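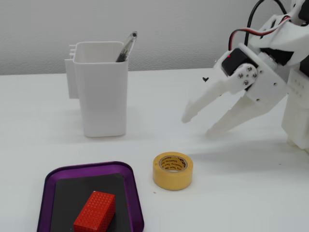 Photo: Trilteck Product Office

Trilteck Desk Organization Range
Product group 131: masking tape, pen holders and trays

Trilteck supplies desk and workroom goods to schools, public offices and print rooms. Orders are accepted from account holders and from institutions purchasing under a Başaran framework agreement.

Masking Tape, Yellow
The Gena masking tape is a general-purpose paper tape for labeling, light bundling and the temporary marking of surfaces. It may be written on with pencil, ballpoint or felt-tip pen. It is not suitable for outdoor use or for sealing parcels. Rolls should be stored flat, away from direct sunlight. Once applied, the tape should be removed within 3 days.

Packing unit: 220 rolls per carton
Minimum order: 2 cartons

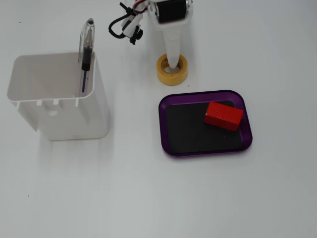 Yellow masking tape, with tray.

Trays and Pen Holders
Trays are intended for small items such as clips, erasers and keys. They should be cleaned with a soft cloth and mild soap. Scouring pads will mark the finish and are not covered by the warranty. Pen holders are sold singly and are packed without contents.

Customers replacing items from the former Drokex range should note that the older order codes are no longer valid. A conversion list is available from the sales office on request.

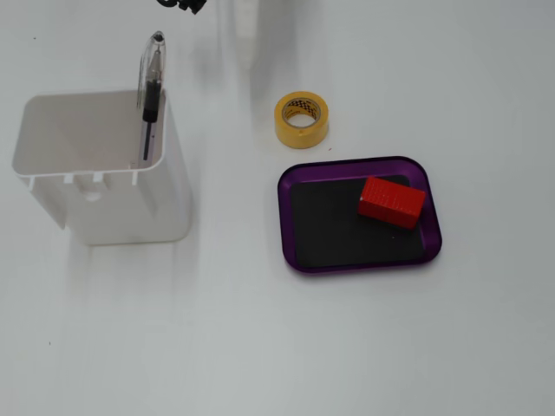

Catalog Supplement, Issue 3, p. 131

Delivery and Returns
Orders received before noon on Thursday are included in the following week's dispatch. Deliveries are made to the ground floor only. Unopened cartons may be returned within the agreed account period, accompanied by the original delivery note. Opened cartons are accepted only where the goods are faulty.

Colors may vary slightly between production runs. Institutions requiring a uniform color across several sites are advised to place a single order.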